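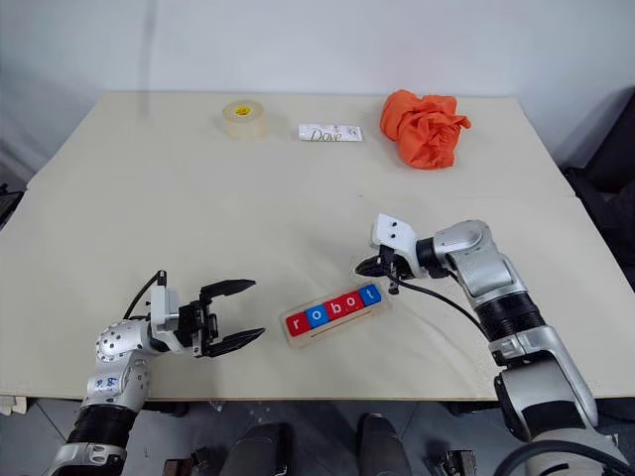
概要

Sovau Spell は、双腕マニピュレータによる文字ブロック配列作業を記録したデータセットである。Manel が提供する双腕評価キット「Sovau」の付属データとして配布する。キットの導入前検証、模倣学習ポリシーの初期学習、把持・挿入動作の回帰試験を用途として想定している。

本カードはデータの構成、収録条件、既知の制約を記載する。キット本体の設置手順と安全要件は、製品付属の設置マニュアルを参照のこと。

収録内容

エピソード数：1,033
検証用に分離したエピソード数：134
失敗として注釈したエピソード数：59（学習用に含む。既定の読み込み設定では除外）
腕の数：2
収録場所：Flerside 試験室
注釈作業：Gallardo
最終更新：4月13日

タスク定義

文字ブロックを細長いトレイに並べ、小文字の単語「robot」を左から順に完成させる。ブロックは赤または青で、文字は白。開始状態はエピソードごとに異なり、トレイが空のものと、途中までブロックが置かれたものがある。どの状態から始まるかは start_state フィールドに記録した。

成功条件は次のとおり。

1. 五つの文字が左から正しい順序で並んでいること。
2. すべてのブロックがトレイに収まり、文字面が手前を向いていること。
3. 終了時に両方のグリッパがブロックから離れていること。

条件3を満たさないまま制限時間に達した場合は、文字列が正しくても失敗として扱う。

環境

作業面は淡色の天板二枚を突き合わせたもので、継ぎ目は左右方向に走る。背面は無地の白壁。天板の奥側には、透明梱包テープのロール、Dove の石鹸（包装のまま）、オレンジ色の布を妨害物体として配置した。いずれも操作対象ではない。布は形状が定まらないため、物体検出の誤検出率を確認する用途にも使える。

グリッパは両腕とも平行爪型で、本体は白、爪は黒。ケーブルは外装の外側を通しているので、頭部視点では手首付近の画素がケーブルに遮られることがある。
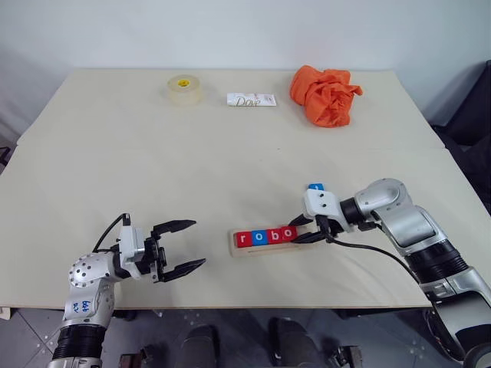 挿入段階の注釈は、接近、位置合わせ、下降、解放の四つに区分している。区分の境界は爪の開度と手先高さから自動で仮決めし、注釈者が修正した。下降と解放の境界は判定が難しく、注釈者間で数フレームのずれが残る。この境界を損失計算に直接使うことは推奨しない。

データ形式

各エピソードは一つのディレクトリに格納する。

head_rgb：頭部カメラの画像列
joint_state：左右の関節角および関節速度
gripper：左右の爪の開度
phase：動作段階の注釈
meta：開始状態、成否、失敗分類

時刻は頭部カメラを基準に揃えてある。関節側の値は線形補間で再標本化した。補間前の値が必要な場合は raw 以下のファイルを使用する。

失敗分類

drop：搬送中の落下
tilt：ブロックが傾いたままトレイに残留
order：文字順の誤り
push：隣接ブロックの押し出し
timeout：制限時間超過

一つのエピソードに複数の分類が付くことがある。先に発生した事象を primary とする。

既知の制約

同じ文字「o」が単語内に二度現れる。文字だけで目標位置を決めるモデルは、二文字目と四文字目を区別できない。ブロックの色も併せて参照するか、トレイ上の占有状態を入力に加えること。

照明条件はほぼ一定で、強い影や逆光は含まない。別の照明環境へ転用する際は、利用者側で追加収録を行うことを前提とする。

トレイの位置と角度は変化させているが、範囲は手前側の天板上に限られる。奥側の天板にトレイを置いた例はない。

2月の旧版では、一部の gripper 値が左右逆に格納されていた。現行版で修正済み。旧版で学習したチェックポイントは、読み込み時に swap_gripper を有効にすれば再評価できるが、再学習を推奨する。

評価時の注意

検証用エピソードは開始状態の比率を学習用と揃えてある。独自に分割し直した場合、公開している基準値との比較はできない。成功率を報告するときは、使用した版、開始状態ごとの内訳、制限時間の設定を併記すること。

実機評価では、試行の前に必ずトレイの固定状態を確認する。キット付属の滑り止めシートを使わない場合、push の発生数は本データの傾向と一致しない。

利用条件

Sovau キットの契約者は、社内での研究および評価に利用できる。再配布には Manel の書面による許諾が必要となる。派生した学習済みモデルの公開は可能だが、データの版番号を明記すること。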